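Patience With Old Computers: A Conversation About Teaching Robot Arms to Take Things Apart

7 May 2021

There is a particular kind of person who, given a free afternoon and a screwdriver, will open up an old computer just to see how it was put together. The lead researcher on the Kinano project is one of those people, and has been since childhood, when the family's first desktop was opened on the kitchen table and put back together with one screw left over. "My mother kept that screw in a teacup," the researcher told me, laughing, when we finally found a time to talk. "The computer ran for years without it. I think I've been trying to work out where it went ever since."

Kinano is a small research effort with a modest-sounding goal. The group wants a robot arm to be able to work inside a used desktop computer, the kind that offices throw out by the pallet, and get the useful parts out without wrecking them. Memory first, then the coin-cell battery, then the processor, and after that whatever else can be reached. The work is done together with Puvholm, a refurbishing firm that takes in retired office machines and sells on the parts that still have some life in them.

We had agreed on half an hour. We talked for the better part of a morning, and I've had to leave out a long and very enjoyable detour about the history of the flathead screw.

I started by asking why this should be hard at all. Robots build cars, after all, and have done so for a long time.

"Right, and people bring up cars every time, and it's a fair question!" the researcher said. "But a car on a line arrives in the same place, in the same pose, with the same bolts. Somebody has spent a fortune making sure of it. An old computer arrives however it arrives. One has had its drives pulled by whoever retired it. Another has cables tied back neatly, and the next has cables lying right across the memory. Two machines with the same badge on the front can be different inside, because the maker switched suppliers halfway through the year. You can't write down in advance where everything is. You have to look, and then you have to look again after every single thing you do, because you've just changed it."

Looking is the heart of the method, as it happens. The group puts a small camera at the wrist of the arm, so that the view travels with the fingers. Earlier on they had relied on one camera fixed above the bench, and they were fond of it, since it was easy to calibrate and easy to explain to visitors. The trouble was that a computer case is a deep box. From overhead, the arm itself was forever in the way at the very moment you wanted to see past it.

"With the wrist view you give up the big picture," the researcher said. "You get close, you get shiny metal, you get half of a thing and have to guess at the other half. Bare metal is awful, by the way. It throws the light back at you in great pale patches, and early versions of our software would very confidently find parts in a reflection. We had one run where it spent ages lining itself up with a patch of glare. It was very gentle about it, too."

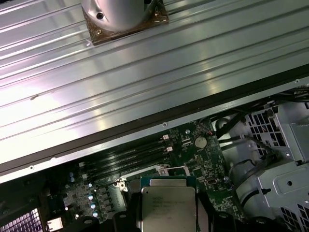

The fix for that was not a clever one, I was told, with a certain cheerful resignation. They taught the system to move a little and look again before believing anything. A reflection slides across a surface when the camera shifts, in a way that a screw does not. So the arm takes a first view, nudges itself sideways, takes a second, and compares the two before it commits to going down into the case. It costs time on every step. The group argued about that cost for weeks, and then measured what happened without it, and the argument ended there.

I wanted to hear about the results, since a paper draft had been going around. The researcher was careful here, and kept coming back to what the numbers do and don't cover. The main data set has 997 recorded attempts in it. An attempt, in their terms, is one part, approached once, with the arm either ending up where it should be to begin the removal or not. It doesn't include the removal itself.

"I'd like that in bold type somewhere, if you have bold type," the researcher said. (We don't, I'm afraid, but consider it said firmly.) "We're measuring the approach. Did the fingers get to the right place, at the right angle, without leaning on anything they shouldn't? Pulling the part is a separate study. People read the word disassembly and picture a heap of neatly sorted components, and we are a good way short of the heap."

Within those limits, the finding the group is happiest with has to do with landmarks. They compared 4 ways of telling the arm where to go. The plainest gave it a single target, say the processor socket, and let it head straight there. The one that did best had it find the big, dull, dependable features first, such as the long parallel memory slots and the edge of the board, and only then work inward to the small thing it was after.

"It's how you'd find a friend's house in a strange town," the researcher said. "You don't stand at the train station and scan for a green door. You find the church, you find the river, and then you're on the street and looking for the door makes sense. Memory slots are our church. They're long, they're straight, they come in groups, and no one has ever felt the need to hide them behind something decorative."

I asked whether memory slots could also lead the arm astray, seeing that boards differ so much in how many they have and which side they're on. That got the longest answer of the morning, and I'm giving most of it, because I think it's where the real interest lies.

"Yes, and it did. Our first landmark model was trained mostly on boards with one bank of slots, and it had quietly picked up the idea that the socket lives on a certain side of the slots. Which is fine until you hand it a workstation board with 8 slots, in banks on either side of the processor. Then it finds a bank, says oh good, I know this, and sets off in the wrong direction with complete confidence. We sat there watching it do that again and again. My colleague put her head down on the desk. So now the model has to account for everything it can see before it picks a direction. If there's a second bank, it has to say so, and it has to have an opinion on what lies between the two. That one change did more for us than months of fiddling with the network."

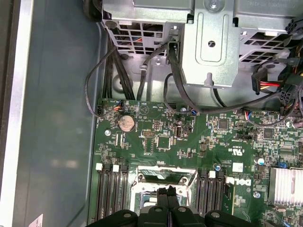 There is also the matter of touch, or the lack of it. The gripper has no sense of feel worth speaking of, only a reading of how hard its motor is working, and by the time that reading climbs you are already pressing on something. For this reason the group has the arm pause above the target before every descent. In the beginning a person checked each pause and pressed a key to allow the next move. Later they let the software decide, with a person watching and a hand near the stop button. The pause stayed.

"I've become quite attached to the pause," the researcher admitted. "You learn so much from it. If the arm stops in the wrong place, you've got a nice clear record of what it believed, and nothing is broken. Before that, our failures were all in motion and we'd have long debates over what had gone wrong first. I tell the students that if they take one thing from us to their next lab, it should be the pause. They're polite about it."

Those students do a great deal of the work, and the researcher was keen that this be understood. Much of it is slow. Every recorded run gets looked over afterward and marked up by hand: which part was the target, where the fingers ended up, what was in the way. The marking tool is called Atia, and was written in-house over one long weekend that nobody in the group seems to remember fondly. It has been patched so often since that its original author says she no longer recognizes it. Two people mark each run without seeing each other's answers, and where they disagree, the run goes to a meeting.

"The meetings are the best part of the week," the researcher said. "You'd think two people could agree on whether a cable is in the way. But is it in the way if it's touching? If it would be touching in another second? If you could push it aside without harm? We've ended up with a definition that takes most of a page, and there are still runs where we all lean in to the screen and tilt our heads."

Cables, I gathered, are the great unsolved trouble. Rigid parts stay where you left them. A cable has moods. The arm can shift one out of its path and have it drift back during the approach, and a model trained on neat machines does badly on untidy ones. The group tried leaving cables out of the problem altogether at one stage, clipping them back before each session, and the success rate went up so nicely that they were tempted to leave it there. The people at Puvholm talked them out of it. On a working bench no one is going to clip back the cables for the robot; if there's a person free to do that, they may as well pull the memory while they're in there.

That sort of bluntness seems to have shaped the whole project. Puvholm's bench workers came in for 2 long sessions at the start and simply took machines apart while the researchers asked questions. One thing they noticed was how seldom an experienced worker looks straight down. They lean, they duck their heads to the side, they turn the case with one hand while reaching with the other. The arm can't turn the case yet. It has been taught to lean, after a fashion, by tilting its wrist so that the camera looks along the board and the side metal together before it straightens up.

What comes next depends partly on money, as ever. There's an application in for a follow-up named Esposito, which would put the approach and the removal together and try whole machines from lid to bare board. The researcher would also like to try laptops someday, and winced a little when saying so. "Everything is glued. Everything is thin. I don't want to think about laptops before lunch."

Before we finished I asked what a good day looks like now, after all this time spent peering into other people's old office computers.

"A dull one. The arm goes in, finds its slots, stops where it ought to stop, and we write it down and set up the next. We had a morning like that this week, and by the end of it one of the students was reading a novel between runs. I was so proud."

The marked-up runs will be shared once the group has finished checking them, which they expect to take until the end of the month.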